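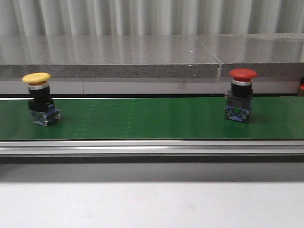

Yellow-capped push button on a green belt

Questions I Get About My Escape Room Nights

Who are you, anyway?
I'm Eyerusalem Teshome, and I build the puzzles for Mudia, a homemade escape room I run out of my basement. My friend Ragnheiður Hauksdóttir plays the spooky voice on the speaker (she loves it way too much).

How many people can play?
Up to 8. You can come with just 2, but you'll be running around a lot!

How long do we get?
An hour, plus a chat before we start so I can go over the rules and you can find the bathroom.

Do we need to be good at math?
Nope. There's one number lock, and the clues for it are all on the walls. The rest is looking, listening and talking to each other, and the loud groups usually do great.

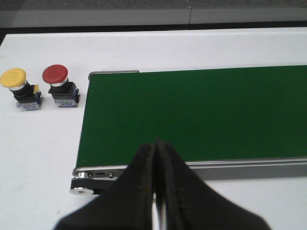 What kinds of puzzles do you like best?
I'm a sucker for anything you get to touch. Riddles on paper are fine, but after 30 of them my own eyes glaze over, so I try to give every group something to push, pull or turn. Big mushroom-head buttons, like the one with the rounded yellow cap, are my favorite because people just can't leave them alone. I'd happily build a whole room out of them.

Can kids come?
Yes, with a grown-up. Ask me for the Enska story, it's the gentle one with no jump scares.

What if we get stuck?
Yell "Arnetti!" and you'll get a hint. Yell it as often as you want, I don't keep score.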